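Compte rendu de la réunion de l'association des jardins de Sernport, mars

Bon, c'est moi qui m'y colle encore pour le compte rendu, alors soyez indulgents, j'écris vite et je papote ! On a commencé à 18 h 40, le temps que tout le monde trouve une chaise.

Cotisation. Elle passe à 20 euros par parcelle, adopté après un petit débat (j'étais contre, je le note quand même). Ceux qui ont déjà payé l'ancien tarif complètent avant la prochaine réunion.

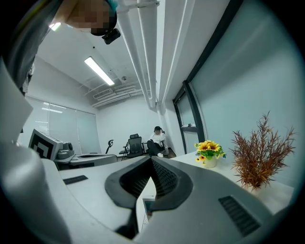 L'eau, ensuite. Macarena Alcaraz a appelé Nilto pour la citerne : 200 euros la réparation du robinet, livraison comprise. On a dit oui tout de suite, vu l'été dernier... Elle les rappelle pour fixer un passage, et moi je m'occupe de retrouver la clé du portillon, que j'ai sûrement chez moi.

Fête des semis. On garde la formule habituelle, avec le troc de graines le matin et la soupe à midi. Manzano nous prête 6 tables, il faudra des bras pour les porter ! J'ai proposé un atelier boutures, accepté, donc gardez vos pots. 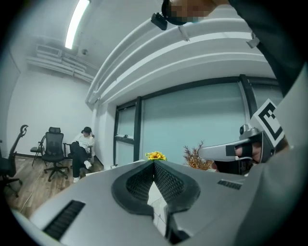 Photo : association des jardins de Sernport

Compost : le bac du fond déborde, on arrête d'y mettre les tailles de haie, s'il vous plaît. Le broyeur de chez Mimix se loue à la demi-journée, je demande le prix.

Fin à 20 h. Prochaine réunion en avril, même salle.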